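Breakfast assistant, Ellery guest house, Triltville

Part-time, 4 mornings a week, 6.30 to 10.30. Start in December.

Ellery is a small guest house on the Grovumitz road. We are looking for someone to help with breakfasts while one of our regular staff is on leave. The post is for 3 months in the first instance and may be extended.

You will be setting up trays, making toast, tea and coffee, boiling eggs and clearing away afterwards. Most guests eat downstairs but some ask for a tray in their room - usually toast, a mug of tea and a bowl of porridge or cereal. You will also wash up, wipe down the tables and note what needs reordering.

No experience is needed. You should be comfortable on your feet, able to carry a full tray up one flight of stairs, and reliable about early starts. A food hygiene certificate is useful but we will pay for the course if you don't have one.

The 53 bus from Primville stops outside, and the first one gets in at 6.15. There is parking at the back. Breakfast is provided once the guests have been served.

To apply, send a short letter to Drita Pavlović at the guest house, or ring and ask for extension 717 in the afternoon. Please give the name of one person we can contact for a reference. Interviews will be held in the breakfast room with Drita and Todor Vukadinović, who runs the kitchen - allow half an hour.
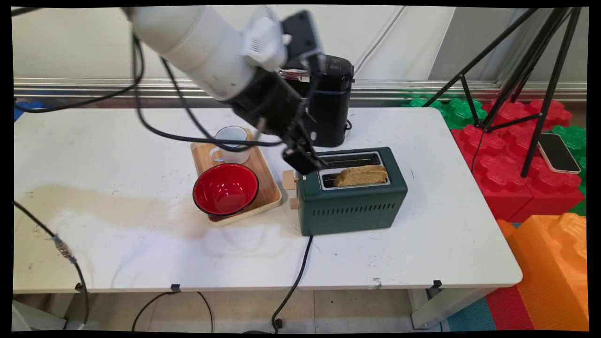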